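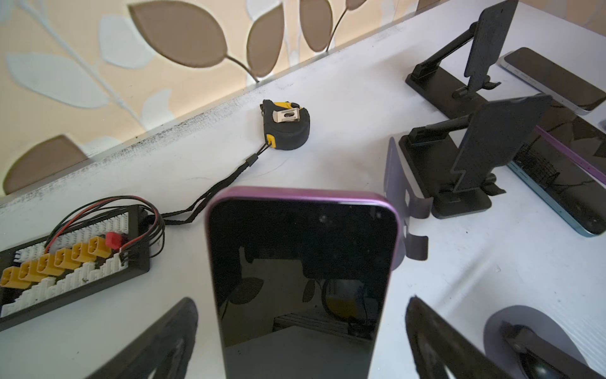
Do I need any Italian before I join Linholm?

Most of our learners start with none, and the beginners' course assumes you have never had a lesson.

Linholm is a small language school. We teach Italian and Turkish to adults, in the evenings, in groups of up to eight. Benedetta Fabbri started the school after a long spell teaching in a secondary school, where she had classes of more than 40 and very little time for anyone to speak. She wanted people to talk for most of the lesson, and that is still how we plan our teaching.

The first courses were all Italian. Turkish came later, when we merged with Saraç, a school on the same street that was losing its lease. Its teachers came with it, along with a good collection of graded readers that learners can borrow between lessons.

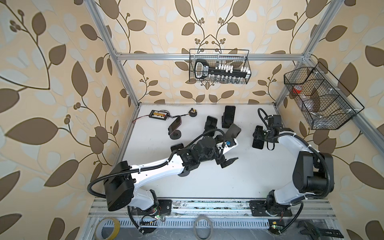
The readers go out for a month at a time, and you can renew them if no one else has asked. We also keep old newspapers, two sets of verb cards and a shelf of cookery books, which get borrowed more than the grammar books do.

Courses begin in September and run for nine months, with breaks at Christmas and Easter. You can join part way through if there is a place and a teacher thinks the level is right. We find this out with a short chat – there is no written test. If the group turns out to be too easy or too hard, tell us in the first few weeks and we will move you.

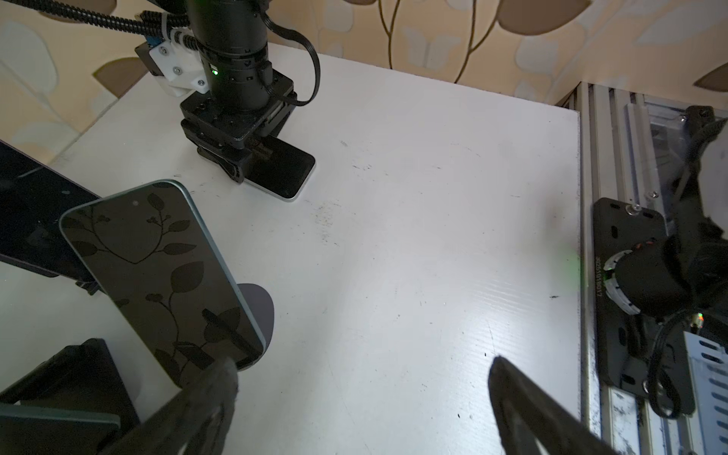

White tabletop and leaf-patterned wallpaper.

Our course book for Italian is Lamance, which we chose for its listening exercises. For Turkish we use our own worksheets, and these are included in the fee. Homework is set every week. It is meant to take one evening, and your teacher will mark it and give it back at the next lesson.

We do not prepare people for exams. Learners who want a certificate usually go on to Nedano, and we are happy to write to them about the level you have reached.

Doors open at 6.30pm and lessons start at 7pm.

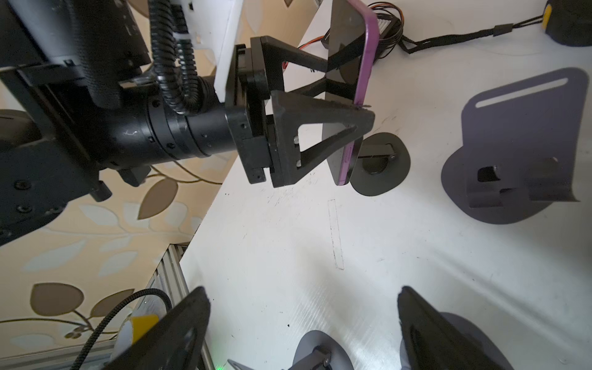 A smartphone held upright by a black gripper.

40 shares
3 comments

Marian T
Did two years of Italian here. Plenty of speaking, and the homework is manageable if you don't leave it till the last night.

dfk
Is there a Turkish group for people who can already read a bit?

Linholm office
Yes, the second level should suit you. Send us an email and we'll arrange a chat with one of the teachers.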